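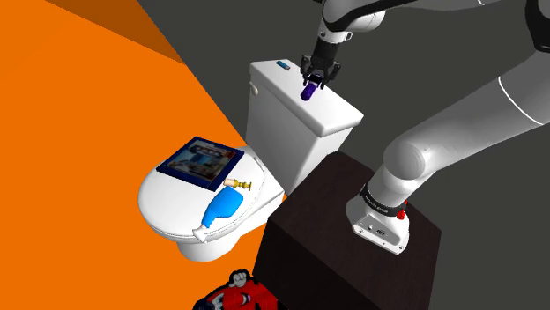

According to one reader, the Keltoston binder is the only one that never bent a corner on him, and I should stop recommending boxes to people who want to look at their cards. He has a point about the looking. I kept my commons in boxes for years and hardly ever took them out.

So I bought the Keltoston, the large one with the zipper, and moved part of my baseball collection into it. I have had it since June. It came with 38 pages, nine pockets to a page, and you can put cards in back to back if you don't care about reading the stats.

The pockets load from the side. I like this better than top loading, as a card can't slide out when you carry the binder upside down, and I do carry it upside down. They are snug when new. A plain card goes in fine. A card in a penny sleeve goes in if you take your time, and after a couple of weeks the pocket loosens up enough that it is no trouble. Thick relic cards don't fit, and the maker says so on the wrapper.

The rings are D-shaped and close tight. My old Wokalau had round rings, and the first pages always curled over the metal and left a dent in the inside row. I lost the corners on a run of rookies that way. I have seen no dents in the Keltoston so far, but I keep it standing up and I don't fill it past what it came with.

Color is the one thing I'd complain about. The pages have a black backing, which makes white borders look sharp and makes the dark-bordered sets disappear. For those I went back to clear pages from Fludex. They fit the same rings but are a little wider, so they stick out and rub on the zipper. If you collect mostly dark borders, buy something else.

The zipper itself is stiff at the second corner. It has not broken. The handle is stitched on and feels strong, although a full binder is heavy and I wouldn't swing it around at a show.

Price is 60 dollars, and extra pages are 12 dollars a pack. The Aoki binder costs less and holds fewer pages. I borrowed one for a weekend and the pockets were looser, with cards creeping toward the opening every time I turned a page. I'd pay the difference.

I have 4,000 cards in the house, give or take a shoebox, and most of them are staying in boxes. Team sets and the players I follow are in the binder now, sorted by year and then by card number. Updates and traded sets go behind the regular ones. Leave some empty pockets for those when you start, or you will be moving cards one at a time all evening like I did.

Four stars out of five. Clear pages would get it the other one.

9 Jan 2000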